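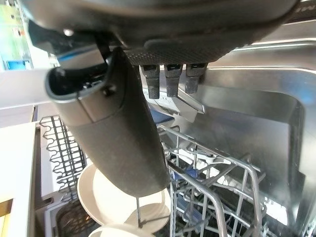

**Figura 4.** Vaso de viaje cilíndrico, gris oscuro, en posición inclinada sobre la rejilla inferior de un lavavajillas abierto. La boca queda orientada hacia arriba.

### 4.2. Recipientes altos de boca estrecha

Los vasos de viaje constituyen la categoría con mayor dispersión de posiciones de carga en los 43 hogares del estudio. A diferencia de los platos, cuya geometría coincide con la separación entre varillas, un cilindro alto no tiene un alojamiento evidente en la rejilla inferior, y en la superior la altura libre suele ser insuficiente para mantenerlo vertical. Los participantes resolvieron el problema de formas diversas: en vertical invertido sobre una varilla, tumbado entre dos filas de platos o apoyado en diagonal contra la vajilla contigua.

La orientación de la boca se registró por separado del ángulo del eje, al tratarse de variables que el protocolo preliminar de Belhaj y Pal confundía en una sola. Un recipiente inclinado puede drenar por completo o retener agua en el fondo según hacia dónde mire la abertura. En el ejemplo de la figura 4, el eje es diagonal y la boca apunta hacia arriba, por lo que el vaso se codificó como «inclinado, boca superior» (código I-S). La codificación corresponde a la posición observada en el instante de la toma y no presupone que fuera la definitiva al cerrar la puerta.

Tres rasgos constructivos de estos recipientes resultan pertinentes para el lavado. El primero es la tapa: si se deja colocada, el chorro solo alcanza el interior a través de la abertura de bebida. El segundo es la junta entre la banda superior y el cuerpo – visible en la figura 4 como una línea que separa una zona algo más brillante de otra mate –, donde pueden acumularse restos en función del diseño de la pieza. El tercero es el estrechamiento del cuerpo hacia la base, que reduce la superficie de apoyo lateral y favorece el giro del vaso cuando se tumba entre varillas.

Para las pruebas de retención se emplearon vasos de la serie Okoment, con tapa y sin ella, en un lavavajillas Lerkari de uso doméstico. Cada configuración se repitió 15 veces con el mismo programa. Tras el ciclo se esperaron 5 minutos con la puerta abierta antes de extraer el recipiente y pesar el agua residual en una balanza de 3000 g de capacidad. Las piezas se secaron a mano entre repeticiones y se comprobó su masa en vacío.

La posición vertical invertida y sin tapa presentó la menor retención en todas las series. Las posiciones diagonales con la boca hacia abajo ocuparon un lugar intermedio, con diferencias pequeñas entre ángulos. En I-S la masa residual fue mayor y más variable, sobre todo con la tapa puesta. No se evaluó la limpieza microbiológica, de modo que los resultados se refieren en exclusiva al drenaje.

Las entrevistas recogidas por Siham Hamdy aportan un dato complementario: varios participantes conocían la recomendación de retirar la tapa, pero la omitían al cargar piezas sueltas después de la vajilla principal. El orden de carga, que se analiza en la sección 4.3, condiciona así el espacio disponible para los recipientes altos.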